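Chapter 4
Folding and Stacking Knit Garments

This chapter covers the handling of light knits after drying: lifting from the basket, locating edges, laying flat, and folding. Woven shirts are treated in Chapter 8. The terms follow Güneş (Tülin Güneş, Pravwood course notes, August 13, 2019).

4.1 Lifting and Spreading

A garment is taken from the basket by any accessible point, then held at two points before it is lowered. 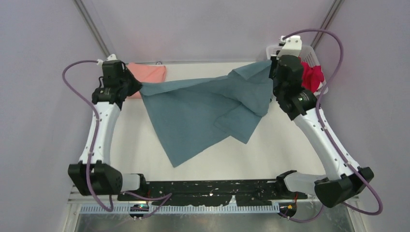

Jersey has low bending stiffness and takes the shape its supports give it. The distance between the two holding points therefore sets the depth of the sag. A teal cloth held near two corners still hangs in a wide curve, with one long fold reaching down toward the middle of the table. Increasing the distance reduces the sag but loads the seams - Wendlow tables limit the pull for this reason.

A single pinch gathers the fabric into a small peak, and creases radiate from it. It is adequate for moving a garment, not for aligning it. 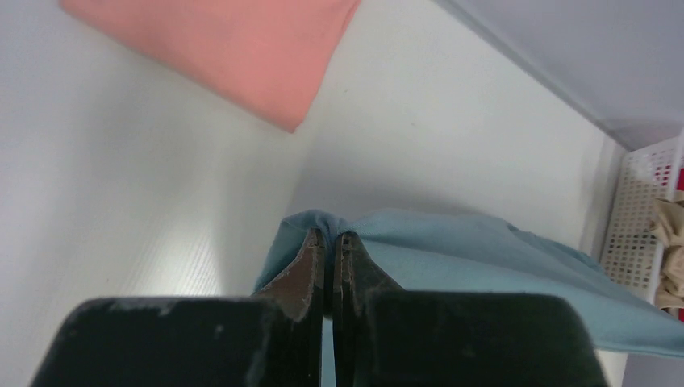 4.2 Locating Seams and Hems

Seams and hems are the reference lines for all later folds. A side seam is stiffer than the panel beside it and can be followed from hem to armhole.

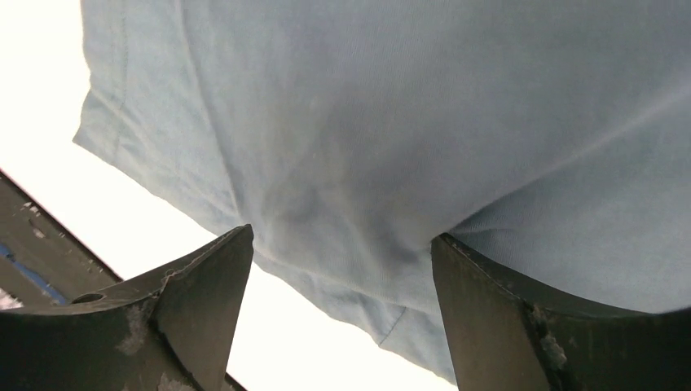
The bottom hem is found next. It is drawn straight before the sleeves are adjusted, and the panel is smoothed outward from the center line.

4.3 Laying Flat

The work surface should be larger than the garment on all sides. Finished pieces are kept to the rear, clear of the fabric being spread.

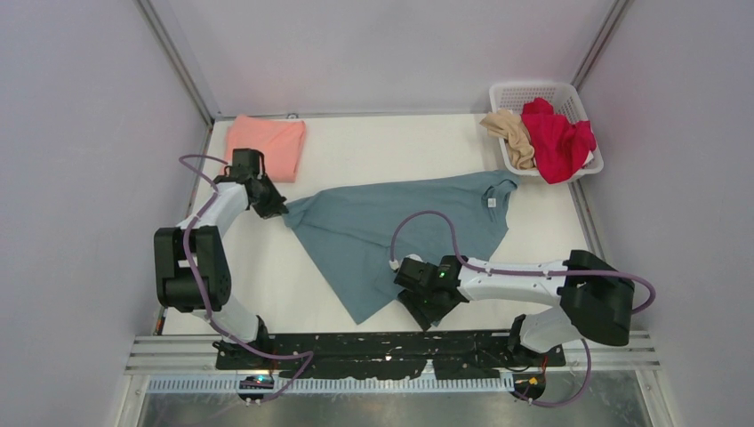 Figure 4.2 T-shirt spread diagonally; folded shirt at back left, basket at back right.

Diagonal placement is corrected by rotating the whole garment. Pulling on one corner distorts the knit - see Exercise 2.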